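Ticket 156: Fruit washing, grip lost on contact with water
Project: Tanatov
Opened by: Ankica Dimitrov
Status: open
Priority: 2

Problem
The policy picks up a dry pear reliably and carries it to the basin. Once the fruit goes under, the fingers open too early or squeeze until it slips out. Of 60 runs in January, 33 ended with the pear dropped. Apples do slightly better. Plates and cups are not affected.

Checked so far
Finger pads swapped for the Bollutell set. No change.
Force limit raised one step. Fewer drops, but bruised fruit.
Compared against the glove demonstrations. Marker pose and finger angles look sane up to the waterline.

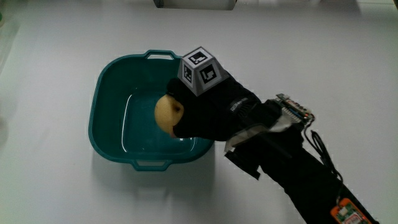

Glove demonstration, pear held just above the water.

Reply, 14:20
Pose is lost in some of the demonstrations when the wrist turns over to rub the underside. The filter then fills the gap with a straight line, and the policy learns no rubbing motion at all. Suggest we drop those segments and record again with a slower turn.

Reply, 16:05
Agreed on the segments. Please do not tell Brastesport that washing works. Carrying to the basin works. A person still has to do the washing, and I would say the same of peeling.

Next step
Ambrose branch to be retrained without the filled segments. Same basin, same water depth. Ticket stays open until the new runs are logged.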